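Home Guides Bench Tests Parts Contact

Can an arm put the toys away yet? Setting up a block-tidying test

Clearing toy blocks off a table is a fair first chore to ask of a machine. The objects are rigid and light, and a parallel gripper can hold them by two flat faces. Start in simulation, where a failed grasp costs only a reset.

1. Load the table scene and place four letter blocks. Use the flat tan sheet as the work area.
2. Leave the bottle and the orange tray where they are. A planner that only copes with a bare table is of little use in a home.
3. Set the gripper fully open before each descent. Align the fingers with two opposite faces of the block.
4. Stop the descent before the fingertips reach the table, then close.
5. Run 50 trials. Log every attempt, including those stopped by hand.

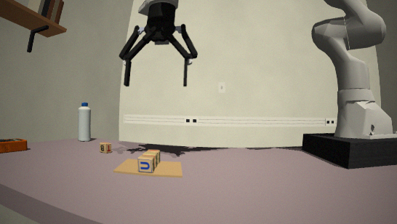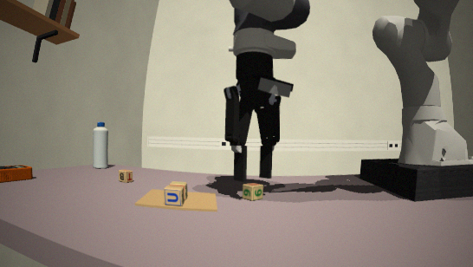
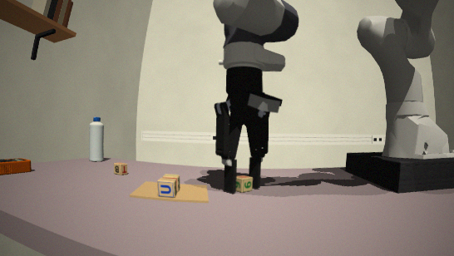

The Custgate table scene, with the bottle and the blue "U" block in all three views.

Score a trial as a pass only if the block is released inside the target area and no other block has moved. Hamisi Were ran the sequence on the Sernton planner and logged 19 failures in 50. Most were neighbor contacts – a finger clipped the next block on the way down. Increasing the approach height did not help. Reducing the opening width did.

A person clears the same table in a few seconds. The planner needed up to 60 seconds per block, so the chore is possible but slow. Repeat the test on hardware before drawing any conclusion about soft toys.

Last updated: August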